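Simulation Should Come First in Public Procurement of Robots
Omley policy papers, July 2018

Public bodies that purchase assistive robots continue to select their cameras and controllers on the strength of a supplier's demonstration. It is our view that this practice should end, and that comparison in simulation should be a condition of any tender.

Our own program compared two controllers, the Grorent and the Lecomte, before either was installed on hardware. Each was given 600 navigation trials in rendered living rooms, with a simulated camera as its only sensor. The Lecomte unit failed to stop short of the furniture in 60 of them; the Grorent unit failed in 278. A showroom visit would not have revealed a difference of that size, and a full trial in our physical test suite would have occupied the laboratory until October.

Critics of simulation argue that rendered rooms are too crude to support a purchasing decision. The objection has some merit. Object outlines in our scenes can be jagged, and floors look softer than any real floor. A camera that performs well under such conditions may still be defeated by glare or dust. We therefore regard simulated results as grounds for excluding a product, and never as sufficient grounds for buying one.

The Cladik scene library, on which we relied, holds 1,519 interiors. Many are sparsely furnished, and this is a defensible choice. A controller that cannot judge its distance from a single armchair has no business in a crowded ward or a client's home. Tender documents should name the scenes used, so that unsuccessful bidders may repeat the trials at their own expense. 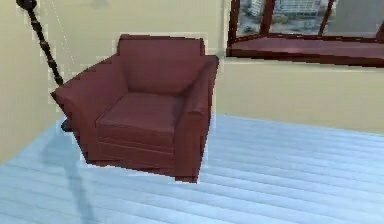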